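Clear bags only at Ashworth pool from July

Swimmers at Ashworth will need a see-through bag to get past the front desk starting in July. Anything solid goes in the lockers by the door - and there are only 126 of those.

Momlow and Plodau pools switched last summer. Fewer mixups at the desk, staff there say, and alot less digging around for lost goggles.

No set brand or shape. Max two bags per person, kids under 3 exempt. Towels can be carried loose. The first 100 members to renew get a bag free.
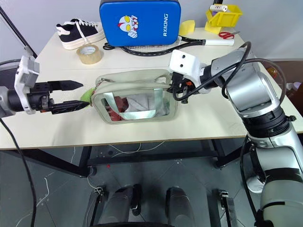
Kirsty Lockwood, Local News Reporter

A zippered pouch with a tag on the pull is fine, so long as the desk can see whats folded inside. Handles OK too. Questions to the front desk, before 2 p.m.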